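The Guns of Abou Zeid

The workshop of Abou Zeid & Sons stood behind the grain market in Terkar for most of two generations, and for the larger part of that time it made nothing but shotguns. They were plain side-by-side guns with external hammers, sold to farmers and marsh hunters who wanted something that could be dropped in a boat and still go off. Very few left the district. Collectors had little interest in them until a run of them turned up at a country sale in Neduswood, and the prices there surprised even the auctioneer.

The firm began as a repair business. The elder Abou Zeid had learned barrel work under a maker named Korell, whose shop brought in rough tubes by rail and finished them on site. When Korell gave up the trade, his former apprentice bought the boring bench, the two best vises and a crate of unfinished locks. The first guns to carry the Abou Zeid name were put together from those locks, and the earliest survivors can be told by the Korell stamp on the inside face of the lockplate. You have to take the lock off to see it, and many owners never have.

These early guns are known as the First Pattern, though the shop didn't call them that. The barrels are 32 inches long, which was old-fashioned even then, and the locks are of the back-action type, with the mainspring set behind the hammer. The underlever wraps around the front of the trigger guard and is pushed to the right to open the action. Engraving is limited to a border line and, on better examples, a small duck on each lockplate. The ducks vary a good deal. Some are quite well done and some look more like pigeons.

The Second Pattern came in when the Korell locks ran out. The shop now had to make its own, and it took the chance to change several things at once. Barrels were cut to 30 inches. The underlever was dropped in favor of a top lever, and the hammers were made lower so that they stayed out of the line of sight when cocked. A rebounding lock was fitted, so that the hammer drew back to half-cock after firing and the gun could be opened without the shooter having to think about it. On the First Pattern, forgetting to draw the hammers back could leave the firing pins stuck in the spent primers, and a number of surviving guns have bent or replaced pins as a result.

Moataz Morsy has been buying and restoring Abou Zeid guns for most of his working life, and his ledger of known serial numbers is the nearest thing the subject has to a reference book. He puts total production at over 3000, going by the highest number he has recorded and allowing for gaps. The numbering is not as simple as it looks. The shop started its sequence at 1000, a common enough practice among small makers who didn't want a customer to know he was holding the third gun they had ever sold.

"People write to me and say they have number 1000-something and it must be from the middle of the run," Morsy says. "It's from the first bench. They should look for the Korell stamp before they do anything else, and they shouldn't use a kitchen screwdriver to do it."

Screws are a sore point with him. The Abou Zeid shop cut its screw slots very narrow, and a modern screwdriver will chew them up at the first turn. Morsy grinds his own blades to fit. He also warns against refinishing the stocks, which were oiled with something darker than the usual linseed mixture. Sanding takes the color off along with the edges of the checkering, and neither can be put back in a way that fools a buyer.

He works at home in Terkar, in a back room with a north window, and he stops for lunch when the light moves off the bench.

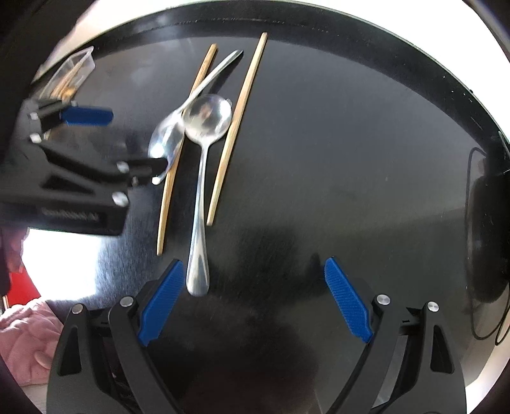

Chopsticks and spoons on a round black tabletop.

The last years of the firm are the least well recorded. Cheap hammerless guns had reached even the smaller towns by then, and the sons put their effort into repairs and cartridge loading. A handful of hammerless guns bear the Abou Zeid name on the rib, but Morsy believes they were bought in finished and only lettered at the shop. The lettering is right, he says, and the rest of the work is by other hands. He keeps them on a separate page.

For anyone thinking of buying, the usual cautions apply. Many First Pattern guns were made for black powder and carry no modern proof marks, and they should be treated as wall pieces unless a competent gunsmith has measured the barrels and said otherwise. Check that the number on the barrel flats matches the one on the action and the one under the fore-end. Mismatched guns are common, as the shop swapped parts freely during repairs, and they sell for much less. Dents near the muzzle can often be raised. Pitting in front of the chambers usually can't be removed without taking the walls too thin.

Good Second Pattern guns still come up at Neduswood, most often in the March sale. Cased examples are rare. Morsy has seen two, and the case on one of them was made for a different gun.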